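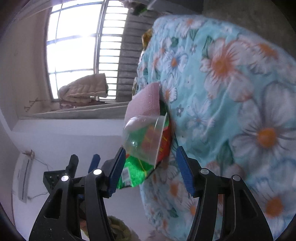 Blue ribbed pads open ahead of the cup, daisy quilt session.

30 Sep 2024

Share (2) | Comments (0) | Print this entry | E-mail this entry

Pad comparison, continued. Mounted the ribbed pads first because they were already on the hand-held unit from the last session, then swapped to the smooth Storgate set after lunch. Same unit, same camera, same lens, same person holding it. The quilt stayed on the bed for both halves.

Pile was the usual bedding clutter: clear plastic cup, snack bag, the pink textured piece, small wrapped item toward the back. The cup went on its side with the rim facing the tool. An upright cup on a quilt falls over on first contact anyway, and then the trial measures the fall.

Ribbed pads, 40 attempts on the cup. Approach with one pad going inside the rim and the other outside gave a clean lift most of the time. Approach across the body of the cup was worse. The pads close on the curve, the cup rolls toward the softer side of the quilt, and the lower pad picks up fabric along with it. Tilting the tool so the lower pad leads helps a little. Pressing down first helps more, but then the quilt bunches between the fingers and the jaws close on a fold.

Smooth pads, 40 attempts, same approaches. Rim grasp held about as well as I could wish. Body grasp slipped more often in the last part of the lift, when the cup starts to swing. They do slide over fabric without dragging it, and that is a real point in their favor. I had expected the ribs to be better at everything and they are not.

The snack bag is the reverse case. Ribs catch the crumpled film on nearly any pinch. The smooth set needs a proper fold to close on, and when the bag is lying flat there isn't one. Repeated four times each and stopped, because the bag was getting more creased with every go and no longer counted as the same object.

Pivots: the right side has more play than the left after today. I can feel it as a small click when the jaws pass half open. Took the tool down, tightened the pivot screws a quarter turn, click gone, jaws stiff. Backed them off an eighth. Left it there. Should mark the screw heads with paint before the next session so I can tell if they walk.

Camera: daylight from the window is still the main trouble. Auto exposure settles on the glass whenever the tool tips left, and the clear cup then has almost no edge in the recording. The crumpled bag behind it is what you end up tracking, seen through the plastic. Locked exposure for the second half. Window goes to plain white, quilt and cup stay readable. I prefer that. The wide lens bends the window bars badly toward the corners, but calibration takes care of most of it, and the space between the pads is straight enough to work from.

Ran the morning recordings through the Asfaw pose tracker. It kept hold of the tool in all but 2 of them. Both losses happen low over the quilt, where the view is nothing but flowers and the pattern repeats. I had the same thing with a striped rug in the spring. Fergus McIver thinks a second marker on the linkage would cure it. I think it would be hidden half the time, but it costs one sticker to find out.

Totals so far with the Tarkura unit: 194 recordings made, 137 kept. Most of the rejects are exposure, a few are me bumping the release. The Lindaddale arm gets the kept ones in October, with whichever pads win. If I had to choose tonight it would be ribbed, with the leading edge sanded down so it stops lifting the quilt. Fergus wants one of each, ribbed above and smooth below. Worth an hour — the spare finger is already drilled.

To do: paint on screw heads. New snack bag, same kind. Lock exposure before the first recording. Order more double-sided tape, the Storgate pads used the last of the roll and the left one was starting to creep at the tip.

Print this entry | E-mail this entry

Contact | Back to top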